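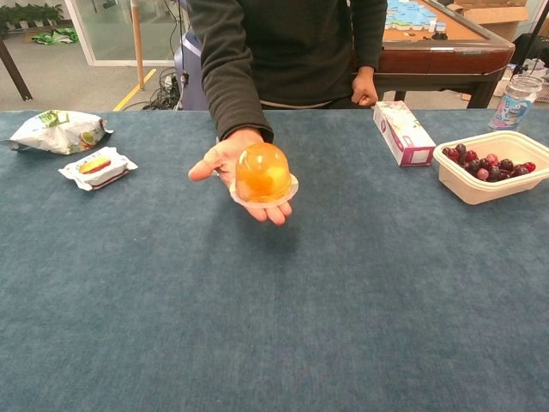
Armindo Teixeira thinks the weeping is a cooling fault and that we should leave the recipe alone until the trays have been tried on the bench overnight instead of going straight into the cold room. He may be right about the trays. I am less sure about the recipe, see below.

September, bench notes, small kitchen, Clonau

Work so far on liquid under the lid in the orange jellies. Batch made up to 668 g before filling, scaled down from the usual so that it fits the small pan. Gelling powder is the Guren blend as before, dry-mixed with the sugar before it goes near the water. Last time it was tipped in on its own and clumped, and I spent most of the morning pressing lumps through a sieve.

Brought to the boil with the stick blender running, held for two minutes, taken off the heat. Acid in last. Added earlier it thins the set noticeably, and I think this has been happening in the main kitchen, where the acid goes in with the juice to save a step. Check with whoever wrote up their sheet.

Juice is the Peixoto concentrate, new drum. It tastes sharper than the old one. The pH meter would not settle and needs fresh buffer, so no reading worth writing down. Strips are too coarse for this.

Filled hot, lidded, then split between the cold room and the bench. Vurkex logger probe in the middle of the bench tray. The bench tray took over two hours to come down to room temperature, longer than I had allowed for, and the logger was set to stop early, so the tail of the curve is missing. Restart it by hand next time.

Results, such as they are:

Cold room tray — free liquid on opening, clear, slightly sweet. Gel firm but brittle, splits cleanly under the spoon.

Bench tray — less liquid, still some. Texture closer to what we want.

So Armindo's point holds up to a point. Slow cooling helps and does not cure it. My own guess is that the gel is simply too strong for the amount of sugar and is squeezing water out as it tightens. A little locust bean gum in place of part of the powder should loosen it. It needs a proper boil to hydrate, so the hold time will have to go up as well.

To do:
— buffer for the pH meter
— repeat with the acid early, everything else the same
— gum swap, two levels, bench cooling only
— weigh the free liquid on a dry paper, stop judging it by eye
— label the trays on the side, the lids get stacked

Old drum of concentrate is still under the sink. Keep it for a back-to-back run.

This site uses cookies to remember your settings. Accept | Manage preferences

Recent entries
Sieve sizes for berry purée
Lid seals and the warm plate
Sugar syrup: refractometer drift
Cleaning the depositor nozzles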